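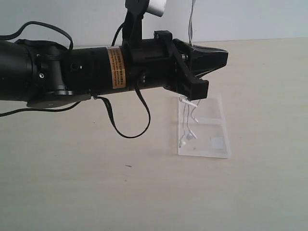
Which process should own the gripper timeout, the planner or the driver? The driver should, and the planner should only read the result.

Print this message | E-mail this message

To: clastell-users
Subject: Re: gripper timeout in the planner

On the list, Fostitz wrote:
> We set the timeout to 200 ms in the planner config and
> still get stale close commands after a replan. Is the
> Arnetti driver ignoring it?

It isn't ignoring it. The planner value only covers the request. Once the driver has the command it uses its own limit, set to 576 ms in the default file. Change close_limit there and restart the driver.

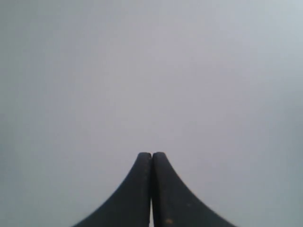 You also need to clear the queue on replan, or the old close will still go out behind the new one. In the Lynch branch that is one call, flush_pending(), before the new path is sent. I run with the limit at 80 and the poll at 70. Please post your driver log if it still happens.

Print | E-mail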